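Rianne Peeters
2021-06-07

1/ I finally watched Skeltwood over the weekend. It's the drama about the 1953 mine flood, and it opens with "based on true events" on a black screen. My grandfather worked at the next pit over, so I went in with some opinions. Thread.

2/ First, what it gets right. The flood did start on the night shift, and the water did come through from an old working that wasn't on the company's maps. The film doesn't make up a villain who hid the map. The map was just wrong, and the men had said so for years.

3/ The number of men is right too. 34 went down and 7 didn't come back. A lot of movies would have rounded that up. The names of the dead are read out in the chapel near the end, and they are the real names, in the order they appear on the stone in Sirkstead.

4/ Where it drifts is the rescue. In the movie it takes one night. The real one ran 139 hours, and for most of that time people above ground were waiting on pumps. I understand why you can't film that. But the waiting is the thing my grandfather talked about, and it's gone.

5/ The engineer, Sipos, is a mix of 2 real men. One designed the second shaft and the other went down it. Putting them together makes for a good lead part, but it also gives him a speech to the owners that neither of them made. The inquiry record is public and there's no speech in it.

6/ Someone asked me about the wife. She's made up. The engineer who went down was single, and he lived with his sister, who ran the canteen for the rescue crews. I would have liked to see the sister. She gets one line in the film and it's about soup.

7/ The accents are all over the place. A couple of the younger actors have clearly put in the work. The mine owner sounds like he's from a different country in each scene. It bothered me for twenty minutes and then I stopped hearing it.

8/ The underground scenes are very good. They kept the lamps dim and you often can't tell who is talking until he moves. I've read complaints that it's too dark to follow. It was dark. The men in the inquiry said they knew each other by their coughs, and there's a nice moment where the film uses that.

9/ One small thing that pleased me - the tally board. Each man takes a brass tag off the hook when he goes down and hangs it back up when he comes out. The camera goes back to the board a few times and doesn't make a fuss about it. That's how the company knew who was missing.

10/ The ending text says the pit closed "soon after." It stayed open for another eleven years. My grandfather's cousin transferred there in the second of them. I don't know why they changed it, except that it sounds better before the credits.

11/ If you want the longer version, the old TV documentary covers the pumps and the inquiry and has interviews with three of the survivors. It's slow and the sound is rough, but I'd watch it after the movie, not before. Sedance has it until the end of July.

12/ Overall I'd say see it. It's fair to the men, and it's fair to the town most of the time. I'm going to read the inquiry report again this week, and if I've got any of the dates wrong I'll add a correction under this post.
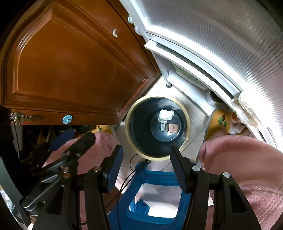
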